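Grip test notes, part 2. We're deciding between two grippers for the bench arm, the Jinomen and the Brenska. Part 1 was boxes and bottles. Now hand tools.

The object for this round is a black C-clamp, lying flat. It's a bad shape for most grippers: thick open body, long screw out to one side, T-handle at the end, and nearly all the weight off center.
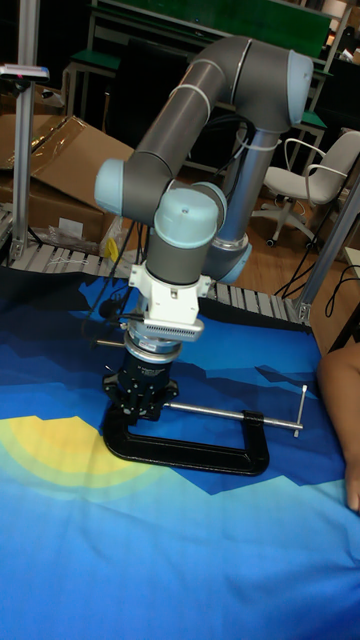 Fingers closed on the top of the clamp, sensor ring above the gripper.

Settings, for anyone who wants to copy this: approach straight down, closing speed at 5 percent, controller logging at 500 Hz. Arm, bracket and sensor stay the same for both grippers. Only the gripper and its config file change.

Samah Berrada asked why we don't grab the screw. We tried. The clamp rolls as soon as it leaves the table, and the T-handle swings. The body gives the fingers more to hold.

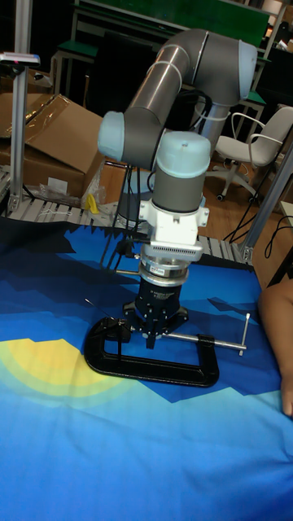 The other thing I keep checking is the sensor zero. I re-zero before every approach now. In May I skipped that and had to throw out a whole log, 1,381 grasps, most of them fine except for the offset.

Scores on the clamp so far: Jinomen 9 misses, Brenska 5. The Brenska is slower to open and its config tool is a pain. I'd still pick it for metal parts.

Morven Lindsay wrote the script that sorts the logs. It reads Quezada and Bustard controller files too. Ask her if you want a copy.

Part 3 will be pliers and a tape measure.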